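Milliro open day, Grorville

I'd been meaning to get to one of the Milliro open days since February and finally made it on 30th September. It's in Grorville, in what used to be a carpet showroom, and you still come in through the big glass doors with the old opening hours on them. Parking was easy, coffee was terrible, and they gave me a sticker with my name spelled wrong (I kept it on all day anyway).

Our guide was Ezequiel Herrero, who looks after the simulation side and talks very fast. I'd pictured a warehouse full of real arms, and they do have one small room like that, but most of what Milliro does happens on screens. They build rooms in a simulator, put an arm in them, and have people steer it through household jobs. Every run gets saved, and the runs go into the pile the learning system trains on. The project is called Dollo and the simulator is Amrani - I mixed the two up all afternoon.

The pile is made of what they call episodes. One episode is one try at one job, start to finish. They had 1,617 of them for bedrooms and hallways when we visited, and 269 of those had been set aside for testing, so the system never gets to learn from them. I asked whether the bad runs get thrown out. Some do, Ezequiel said, but a fumble that gets fixed halfway is worth keeping!

We crowded round one of the operator desks while he pulled up a room with mousetraps on a dresser.
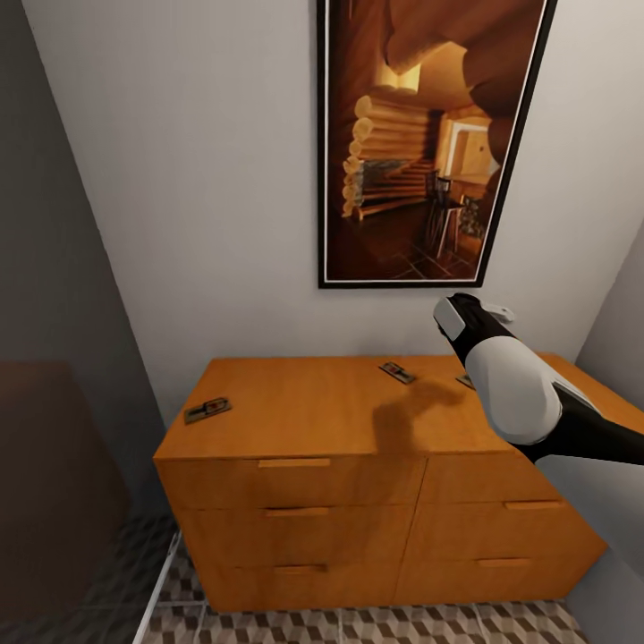

The rooms get shuffled like crazy. Same furniture, different floor, different wall color, something new hung up over it, the small stuff turned at odd angles. There are 154 room layouts so far and they want 600. Somebody in our group asked why bother with pictures on the walls if the arm never touches them, and the answer was that you want the system to learn that they don't matter. I liked that a lot. My own living room is full of things that don't matter.

Then we got to try it ourselves. You hold a little controller and the arm on the screen follows your hand, sort of - there's a lag, and I kept opening the gripper when I meant to close it. My job was to pick up a mug and put it on a shelf. The mug went behind a bookcase. The woman after me got it on her second go and was very gracious about it.

The part with the real arms was shorter than I'd hoped, maybe ten minutes through a window, and one of them was switched off. I'd have liked to see the same job done on the screen and then for real, side by side. Ezequiel said they may set that up for the next open day, and I've put my name down (spelled right this time).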